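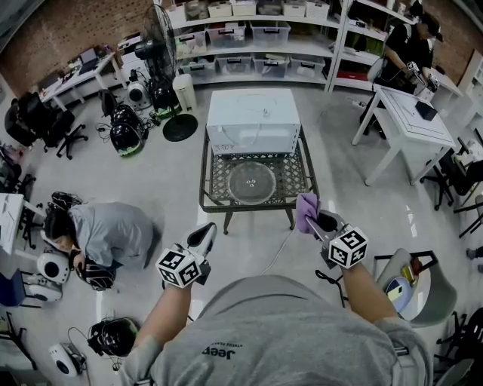 Why does dividing by a fraction make a number bigger?

Division asks how many of the second number fit into the first. When the second number is smaller than one, more of them fit. Take 4 ÷ 1/2. Four whole units hold eight halves, so the result is 8.

The rule taught in school is to flip the second fraction and multiply. It gives the right answer, but most pupils get it without a reason. Kelly Caldeira asked me for one in March and I gave a poor reply, so I wrote it out properly.

Start with a/b ÷ c/d and write it as one tall fraction. Multiply top and bottom by d/c. The value stays the same, as both parts were scaled equally. The bottom becomes c/d × d/c, or 1. The top is a/b × d/c. Anything over 1 is itself, and the flip is done.

A second way uses a common denominator. For 3/4 ÷ 2/3, rewrite both in twelfths: 9/12 ÷ 8/12. The unit is now the same on both sides and drops out, leaving 9 ÷ 8, or 9/8. I prefer this one for beginners – it is slower, but every step can be drawn on squared paper.

One case that trips people up is the order. 800 ÷ 1/4 is 3200, while 1/4 ÷ 800 is 1/3200. Only the second number gets flipped. Torquil Ogilvie wrote to say his class flips whichever one looks like a fraction, and that fails as soon as both of them do.

Zero stays excluded. The fraction 0/5 has no flip, as 5/0 is undefined, so dividing by it is still off limits.

Mixed numbers have to be converted first. 2 1/2 becomes 5/2, then 2/5 when flipped. Next post: the same argument with decimals.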